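**Ticket 3648 – Parcel demo, open day: wrist tracking drops out on the left side**

Opened by: Marina Kouris
Site: Plirora, ground floor demo room
Status: Open, waiting on Kelatell

**Sat 26 October, first entry**

Hello all, and thank you for picking this up at a weekend. I'll try to put down everything in order, though I'm writing between visitor groups and may wander a bit.

We opened the doors at ten and the first group was lovely – lots of questions, and a retired postman who wanted to know whether the arm would ever learn to fold a "sorry we missed you" card. The demonstration is the same one we ran in July: a person handles parcels on the mat wearing the wrist bands, the big screen shows the two hands as moving outlines, and then the Hayes arm in the next bay has a go at the same sort of box.

The first run was fine. On the second, the left hand outline froze on the screen and then hopped sideways, and the log gave error 484 each time it did so. The right hand carried on quite happily throughout.

**Tried so far**

- Restarted the tracking program. Better for one run, then error 484 came back.
- Wiped the markers on both bands with a dry cloth. No change that I could see.
- Pulled the blind down, as the sun had come round. Perhaps a little better, but I wouldn't swear to it.
- Reloaded the July calibration. Worse! Please don't do this one.
- Went back to calibration 1075, which is what we're running now.

**Second entry, after lunch**

A kind person from Gritbridge rang back and asked whether the bands might be turning on the wrist while the box is being held. I hadn't thought of that at all. The bands are set up with the arms straight out in front, and of course as soon as you take hold of a parcel your wrists roll over and some of the markers end up facing away. She asked me to send a view from the wearer's side with a box held upright, so I'm adding it to the ticket.

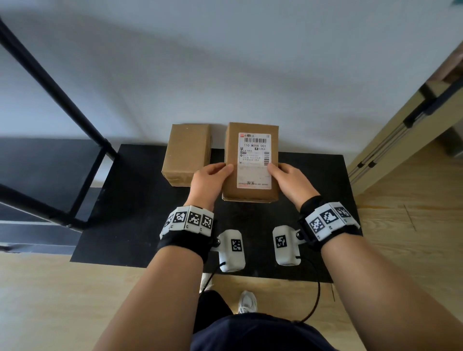
*Parcel held upright on the mat, both wrist bands on.*

You can make out four markers on the left band, and the one on the far left is partly turned away. The right shows three. I don't know which ones the program relies on most, so I'd be very grateful if somebody at Kelatell could tell me, in plain words if possible.

**Third entry, 4.15 pm**

We tightened the left strap by one notch and had the wearer keep the elbow in. Two groups have been through since then, with one freeze between them, and that cleared by itself after 8 seconds. The visitors didn't seem to mind in the least – one little girl clapped when the hand came back.

**Still to do**

- Kelatell to look at the log for error 484 (attached to this ticket).
- Someone to confirm whether calibration 1075 can be redone with a box in the hands.
- Spare left band, if there is one going. I can collect.

I'm at my desk until half past five and will leave the kit set up overnight so the settings don't get disturbed.

Marina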